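3.2 Backpack use and load among pupils

Bag type was recorded at both schools before any weighing took place.

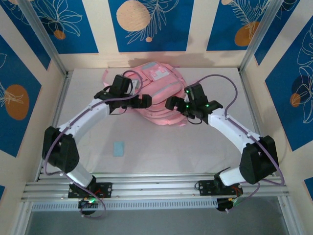

Figure 2. Pink backpack on a white work surface.

The survey covered 588 pupils at the Tunstead and Gravinau schools. Pupils were asked to bring their bags as packed for a normal school day, and were not told in advance that the bags would be weighed. Each bag was weighed once, with its contents, on a Tolleck hanging scale. Body weight was taken in the same session, with shoes and coats removed. Load was then expressed as a percentage of body weight.

Pupils also filled in a short form on how they traveled to school, how long the trip took, and whether they had a locker. Younger pupils were helped by a parent or teacher. Forms with no answer for travel time were kept in the load analysis but left out of the travel analysis.

The Gravinau visits were finished on 17th May. The Tunstead school was visited in July, when some classes had already handed back their textbooks. Loads in those classes may be lower than in the rest of the year, and the two schools are reported separately for this reason.

Bags with wheels were weighed but are not included in the results for carried load. Sports bags and lunch boxes carried by hand were not weighed. Neck and shoulder pain was scored on the Verbruggen scale, as described in the next section.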